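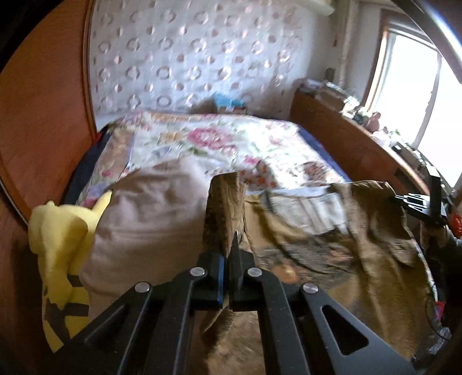 *Blanket work with the hand-held grippers, in a bedroom.*

I want to make a case for the most boring project our robotics club has ever taken on, and I want to make it before the vote on next season's budget, so forgive me if this gets a little pushy.

Some background for those of you who only come for the pizza. The club has always been a competition club. We build a thing, we drive the thing around the gym at Backlund, the thing loses a wheel, and we come home with a participation ribbon and a very full van. I love it. I've done it for 6 seasons (two as a student, the rest as one of the adults who drives the van) and I'd do it again tomorrow. But this year half the club split off and started what the students call Kindidar, and Kindidar has no wheels, no arena and no opponent. It's about housework. Specifically, it's about students holding a pair of grippers by the handles and doing chores with them, one short take after another, so that a robot might someday learn from the recordings.

And people hate it! Not the students, I mean the grown-ups. I've heard it called "paying dues to fold laundry." I've heard that it doesn't look like robotics, that there's nothing to show the parents at open house, that the kids will get to college and have nothing to put in a portfolio but a bunch of bedding. One dad told me, perfectly nicely, that he could have had his son make the bed at home for free. Fair point, well made, and I laughed. I've been arguing with him in my head ever since.

So let me have that argument here instead, where he can't interrupt.

First, have you tried it? I don't mean folding a blanket. I mean folding one with two big clumsy pinchers in place of your hands. I was so sure of myself the first time. I've been folding blankets for decades! I took hold of what I thought was a corner, and it was a fold near a corner, and when I lifted, the real corner flopped out the other side and the whole thing sagged into a lump. I tried again and pinched two layers instead of one. I tried a third time and got my sleeve. You don't notice how much your fingertips are doing for you until they're gone. You rub the cloth a bit to find out if it's one layer or two. You let the hem run between thumb and finger until you feel the corner arrive. With the grippers all of that disappears and you have to do it by looking.

That, to me, is a robotics lesson. It's probably the best one we've ever taught, and we didn't even write it. A student who has spent an afternoon fighting a blanket understands why a robot that can weld a car door has a miserable time with a fuzzy throw. A car door stays the shape it was. A blanket is a new shape every time you touch it. You can say that in a lecture (I have, many times, to rows of glazed faces) and it goes straight past. Then they pick up the grippers and ten minutes later they're shouting it at each other.

Look at how that brown blanket is hanging between the two grippers in the photo up top. One has a little tab of it pinched and standing straight up, the other is over on the right, and the blanket is doing what blankets do, which is sprawl. A student will look at that and ask: is that a good grip? Should you take more cloth, or less? Do you move both hands together or keep one still? We had a discussion about this that ran 20 minutes past pickup time, and I had parents idling in the parking lot while their kids debated pinch depth. I don't remember a single one of our wheel discussions running late.

Second, the mess. This is where I get a bit preachy, so bear with me.

Our competition field is a lovely thing. It's flat and gray, the tape is always in the same place, and the game pieces are all the same size. We spend most of the fall building a machine that works in that one spot and nowhere else. Carry it out to the hallway and it's a very heavy doorstop. I'm not knocking it, you have to start somewhere, but I do think we've raised a few years of students to believe that the world is a gray mat with tape on it.

Nobody's bedroom is a gray mat. There's a rose-print quilt under everything, and a plush toy propped against the pillow, and a dresser with boxes and papers piled all over the top, and a window so bright it washes out that whole corner. Nothing in there was arranged to make life easy for a machine. If a robot is ever going to be any use to my mother, it has to cope with a room like that, with flowers on the bed and circles on the wallpaper and carpet underfoot. Our students have started to see rooms that way. One of them told me she can't walk into her grandmother's house anymore without thinking about how hard the curtains would be. I was so proud I could have cried.

I should admit that my own first instinct was to tidy. When Kindidar got going I wrote up a sheet of rules, and rule one was to clear the room. Plain bedding, empty surfaces, good even light. The students followed it for two sessions and then came to me, as a group, and said it was a dumb rule. They were polite about it. They said we were building another gym mat. I crossed it out. If you want evidence that they're learning to think like engineers, I'd offer you that conversation over any ribbon in the cabinet.

Third, who shows up. I don't want to make too much of this, but I do run the sign-in sheet and I can see what's on it. The competition team attracts kids who already know they like this stuff. They come in holding a soldering iron, practically. Kindidar gets them too, and it also gets a boy who'd only ever done theater, and a couple of girls who came along to keep a friend company and then stayed after the friend quit. You don't need to know how to program on day one. You need patience and a decent eye, and somebody has to keep the log, and somebody has to notice that take after take has been done right-hand-first and maybe we should switch. There are jobs for people who'd have bounced off the old club inside a week.

Now, the case against, and I'll try to be honest about it.

It is dull. There's no getting around that. The students set themselves a goal of 2,000 takes by June, and as I write this on February 27, 2020, the log stands at 1,337 (they were extremely pleased with that number, and would not add another take until everyone had a picture of the whiteboard). You do a blanket, you mess it up, you do it again. There are afternoons when the energy in the room is about what you'd find at the dentist. We've lost some members over it, and I don't blame them.

It's also hard to show off. At open house the competition team has a machine that throws balls. Kindidar has a graph. I've watched small children walk right past our table toward the balls, and if I were six I'd do the same. We tried letting visitors have a go at folding with the grippers, and that helped a lot, though the line moved slowly and one gentleman wouldn't give them back.

And we don't know whether it'll work. The plan is to use the takes to train something small on the Drillholm arm, the old one bolted to the bench, and see if it can lift one corner of one blanket. One corner! That's the entire ambition for the year. It might lift nothing. I've told the students so and they seem less bothered than I am. The competition people can tell you on the drive home exactly where they placed. Our lot may get to June and have to write up a very careful account of something that didn't happen. I think that's fine, and I think it's closer to what a working lab is like than anything we do with a buzzer and a scoreboard, but I understand why it's a tough sell when we're asking for money.

I'll grant one more thing to the other side. Competition teaches kids to finish. There's a date, the van leaves, and whatever you've got is what you've got. Kindidar could drift forever if we let it. So I'd like us to borrow that. Give them a deadline and a crowd. The Darka showcase takes student research tables, it's a short drive, and I've already asked about the power outlets.

So what am I asking for? A third of the budget and two of the cabinets, the ones by the sink. Keep the team, keep the van, keep the balls. Let the blanket people have a corner of the room and stop making the laundry joke at every meeting, or at least come up with a new one. And before you vote, come by some afternoon and try folding a blanket with a gripper in each hand. The fuzzy one is the hardest. Start with that.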